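Two weeks with the Putholm hand-held gripper kit

2019-10-04
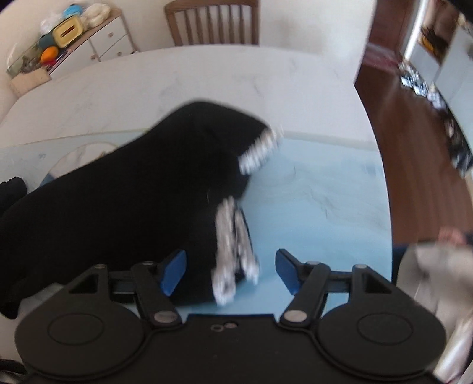

I put off writing this up until I had used the kit enough to have a fair opinion of it. I bought it with my own money, and Putholm doesn't know I have a blog.

Some background for anyone new. I do small recording jobs from home for a company called Ellery, which collects hand movements to train robot arms. You hold a gripper, you do a household task with it, and the recording goes off to them. Most of the work this fall has been cloth: folding, sorting, laying things flat. Ellery will lend you a gripper if you ask, but the loaners have a waiting list and you have to send them back between batches. I wanted one that stays in my closet.

There are two kits people in my line of work talk about, the Putholm and the Drernia. I had a Drernia on loan in February and never got along with it. The trigger was stiff and my wrist ached after half an hour. Asabe Onuoha, who started the same month I did, switched to the Putholm and told me to try hers for an afternoon. I ordered mine that night.

Assembly

The kit comes as a body, a linkage, a bag of hardware and two soft blue finger pads. The instructions are 26 pages, and most of that is safety text in several languages. The part you need fits on two sheets. I had it together in one evening with the driver that comes in the box. The one thing I got wrong was tightening the pivots too far. The arms should swing freely before you put the pads on. If they drag, back off and try again.

The pads press into place. Mine have stayed put so far. You get one spare pair.

Using it on cloth

Cloth is hard on any gripper. It slides, it bunches, and if you pinch one layer too many you have to start over. The Putholm pads are a bit grippy, like a pencil eraser, and they hold a single layer of cotton better than the Drernia did. T-shirts and dish towels gave me no trouble. Fleece is easy. Anything slick, like a lining or a sports top, still gets away from me if I pull too fast.

Dark items are their own problem, and I don't blame the gripper for that. When I'm working with black fabric I lose track of where one fold ends and the next begins. It helps to work over a light surface. Patterned edges help too, because you have something to aim at. I go for the trim first whenever there is some.

Thick seams are the weak point. The pads don't close squarely on a bulky seam. They tip outward a little and you lose some of the hold. Asabe gets around this by coming in from the side, and I have started doing the same. It's slower, but I drop less.

Comfort

Much better than the Drernia. The trigger is light and the weight sits close to your hand. I can do 30 minutes before I want a break. I still take the break. The grip is on the large side, so if you have small hands, try someone else's before you buy.

It is a little noisy. The linkage clicks when it opens all the way. Ellery's reviewer hasn't complained, so I've left it alone.

The Nondotov app

The kit works with the Nondotov app, which handles the recordings and the uploads. Setup was easy. Uploads are slow on my connection, and the app doesn't tell you how much is left, only that it's busy. I start them before bed. Twice it logged me out overnight and I had to begin again in the morning. I wrote to support and got a polite answer saying a fix is coming.

The free plan stores 1,000 clips. After that you either delete old ones or pay by the month. I delete mine once Ellery has accepted them.

Would I buy it again

Yes, if you do this kind of work every week. If you only pick up a batch now and then, wait for a loaner. The price is hard to justify for a few hours a month, and the spare pads aren't cheap either.

Things I'd like Putholm to change: a smaller grip option, pads that close flat on thick material, and a case. It ships in plain cardboard and there's nothing to carry it in. I'm using an old lunch bag.

I have a batch of towels due next and then bed sheets, which I have not tried yet. Asabe says to clear the biggest table you own. I'll post again when the sheets are done.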